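Why Does a Colander Have Holes? (And Other Kitchen Claims Worth Checking)

Stemstead Kids: Ask Twice

Grown-ups say a lot of things about kitchens. "That's for draining." "Don't use that one, use this one." Maybe they're right. But did they check? At Stemstead we like to ask a second time, so let's look at some everyday kitchen things and see if the usual answers hold up.

CLAIM 1: The holes let water out.

Well, yes. But why so many, and why so small? You could let water out of a bowl with one big hole. Try to picture it with peas, though. The peas would be in the sink before the water was.

A hole has to be smaller than the food and big enough for water. Water is a bit sticky, so if a hole is really tiny, a drop can sit in it and refuse to move. Colander holes are somewhere in the middle. 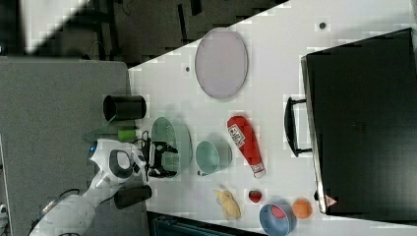 Which of these would you trust with wet strawberries?

Don't say "the colander" just because the title gave it away. A plate would hold strawberries too. It would also hold the puddle they came with.

TEST IT: Measure 500 mL of water. Tip it slowly through a colander into a big bowl, then measure what you caught. Did you get all 500 back? We didn't. Our second measurement was 12 mL short. Some of the water was still clinging to the colander, and we suspect a splash or two got away. If your book says "all the water passes through", your book didn't dry the colander with a paper towel and have a look.

CLAIM 2: A cup is a cup.

Nope. A drinking cup can be any size the maker fancies. A metric measuring cup holds 250 mL, but plenty of cups sold overseas hold 240 mL. Is 10 mL a big deal? In soup, probably not. In a cake that needs 3 cups of milk, you'd be 30 mL out, and now we're a bit less sure. Look for numbers on the side or the handle before you believe anything.

CLAIM 3: Slots in a spatula are just decoration.

We half believed this one. Then we thought about lifting something out of an oily pan. With a solid blade, some of the oil comes along for the ride. With slots, a lot of it can drip back. So a slotted spatula is doing a bit of a colander's job, only flat and on a stick. It would be a terrible choice for runny batter. 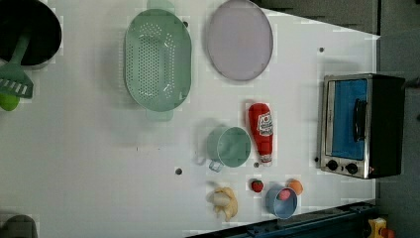

Kioko wrote in to say we'd left out the best test of all: try stirring a tub of water with a solid spatula, then a slotted one, and feel which pushes back harder. The slotted one felt easier, Kioko says, but only when going fast.

Is that always true? We don't know yet. Your spatulas might be different sizes, and that would spoil a fair test. Find two that match as closely as you can, keep your speed the same, and ask someone else to try it with their eyes shut.

CLAIM 4: Ketchup comes out faster if you leave the bottle lying down.

Faster than what? Always ask that. Ketchup is thick and moves slowly, so storing a bottle cap-down gives it a head start. Lying on its side is a different matter. Write down your guess first, then test it over a plate. Ask before you use up the ketchup.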